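Gripper comparison notebook, Staltavside lab
June, entry started 10:40

Continuing the comparison of the two finger sets on the bimanual station. Set A is the Otevora fingers, which we have had since the winter. Set B is the Mandmont fingers, longer and with a narrower tip. The controller is the same for both, the Tkachenko board, firmware not changed from last entry. I write this down because last time I forgot and we could not say later which version we had used.

The task is sorting of cutlery into bins. We decided to take forks only for this week, in mixed materials. Forks are difficult in a useful way: the handle is easy, the neck is thin, and the tines can catch on the finger pad.

Morning, Set A. Force limit was left at the default value. Metal forks were picked well when the approach came across the handle. When the approach came along the handle, the fingers closed on air two times and pushed the fork away on the third. The table is smooth, so a small touch is enough to move everything. I tried to lower the closing speed by 8 percent and it became a little better, but I did not repeat it enough to be sure.

Changed to Set B before lunch. It needs a new zero. Encoder reading at full open was 3027, at full close 1096. Please do not use the old numbers from the door of the cabinet, they are for Set A. I will put the new ones there also.

Set B reaches under the neck of the fork much better. With plastic forks it is too strong, and one handle has now a mark from the tip. I reduced the current limit to 207 (controller units) and repeated. No more marks, but one heavy fork turned in the grip while lifting. Maybe a thin rubber layer on the tip will help. We have some left from the other project, in the second drawer.

15:20. Camera check. The wrist cameras have trouble with the light coming back from the table top, the depth has holes exactly there. Clear plastic is the worst, the detector misses it in most positions.

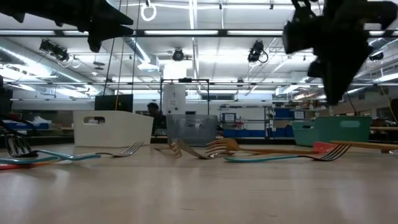

I changed exposure to manual and the holes became smaller, but then the dark metal was harder to separate from shadow. For now I keep the manual value and note it in the config file. A matte sheet over the table could be tested, if somebody agrees to cut it.

Open points:
Repeat Set A with the lower speed, full series.
Rubber on Set B tips, then heavy forks again.
Ask Mandmont if the tip can be ordered with a wider pad.
Cable on the left arm is tight at the last joint, look at it before next run.

Stopped at 17:05. Arms are parked, Set B is still mounted.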